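Figure 1. Cardboard box on the bed with a remote control and other small items in it. 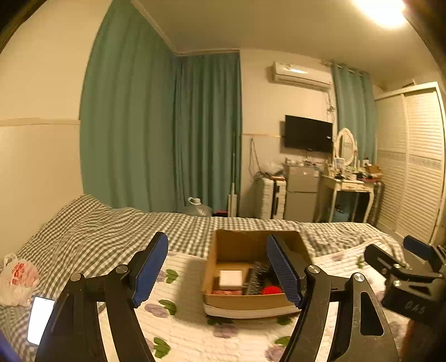

Storage habits in shared student housing
Project report, Léonie Baudry and Gwenaël Masson

1. Background

Our project looked at how students in small rented rooms keep things they don't use every day. We chose Bulwood because most of its rooms are let furnished and tenants can't put up shelves. The residence dates from the same period as the Prerkell building across the road, but the rooms are smaller and have only one cupboard.

2. Method

We gave a short questionnaire to 29 residents in August and then interviewed four of them in their rooms. Interviews lasted up to an hour and were held after six in the evening, when people were back from work. We asked where they kept papers, cables, spare bedding and winter clothes, and how long it took them to find a given item. Léonie did the interviews and Gwenaël typed up the notes the same night.

3. Results

Most residents used the space under the bed first and the top of the cupboard second. Cardboard boxes were far more common than plastic ones — mainly boxes kept from moving day. Few people wrote anything on them. Those who did label their boxes told us they opened them more often, but we can't say which way round that works.

Small electrical things were the hardest to place. Chargers, adaptors and remote controls tended to end up in a mixed box with letters, gifts and sewing things. One resident had a remote for a television she no longer owned.

Bedding caused the most complaints. A spare duvet fills half the cupboard, so several people slept with two covers on all year.

4. Problems

The questionnaire was too long and the last page was often left blank. We also forgot to ask how long each person had lived at Bulwood, and had to go back for this. Two replies were still missing when we drew up the tables.

5. Further work

Mr Hoarau, who manages the lettings, has agreed to let us repeat the survey at Prerkell next term. We would cut the questionnaire to one page and add a question on what people threw away when they moved in. The blank forms and the tables are in the Grullo folder on the course drive.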